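Readers and Memory-Keepers Wanted for the Skastelham Book Evenings

February 26, 2019

Hi, all. I run the author events at Otetti Books, and I'm looking for people to take part in something I've wanted to do ever since I first unlocked the front door of this shop.

This spring we're hosting a run of evenings built on Skastelham Remembered, the neighborhood history that Amska Press brought out in December. If you haven't read it yet, it starts with the flood of 1952 and goes street by street from there, mostly in the words of people who lived on those streets. I read it in two sittings and then called my mother to argue with her over where the old bakery was (she won).

The author will be with us for the first and last nights. For the ones in between I want to hear from you!

I'm looking for eight people to read aloud. Each of you gets one chapter, or a good chunk of one, and then sits down for a relaxed on-stage chat with me. You don't need any stage experience. You do need to be okay with a microphone and with me asking follow-up questions, which I do a lot. If you read in a second language, tell me – a few chapters have songs and letters that were translated for the book, and I'd love to have the originals heard too.

I'm also looking for anybody who lived, worked or went to school in Skastelham at any time and would let us record a memory. Ten minutes is fine. An hour is fine too, and I'll bring the coffee. The recordings go to the Marchuk Library's local history room, where anyone can listen to them, and you'll get your own copy. You can ask for your name to be left off, or for us to hold the recording back for a few years.

What we can offer: readers get $100 per evening, plus a signed copy of the book. Memory-keepers get a signed copy too, and two seats at whichever evening they like. I wish it were more. We have a grant of $2,640 for the whole series, and the sound person has to eat.

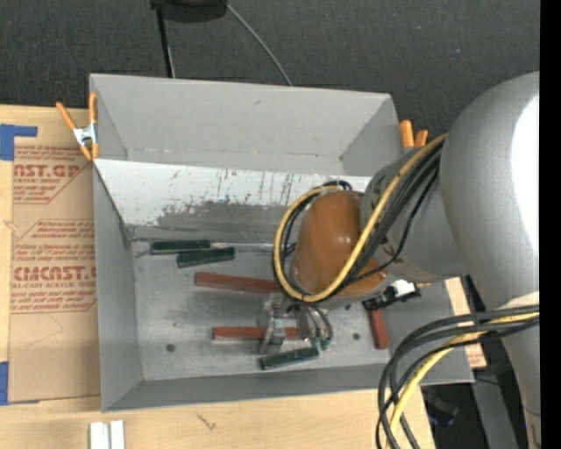
Readers should plan on one short rehearsal at the shop, usually right after closing, and then the evening itself. We start at seven and I try to get everyone out by nine. The events room is on the ground floor with no steps, and there's a bus stop across the street. If you need a ride, or a chair with arms, or large print, just say so in your note and I'll sort it out.

To put your name in, send me a few lines at the shop or drop a note at the front counter. Tell me who you are, whether you want to read or be recorded (both is great), and what your connection to the neighborhood is, if you have one. Readers don't have to have one. Please don't send a résumé, but do tell me the last book you pressed on a friend.

I'll answer everybody, though it may take me a week or so. If you've got old photos, hang on to them for now – the library wants to do a scanning day later on, and I'll post the details on the shop's events page once we have a date.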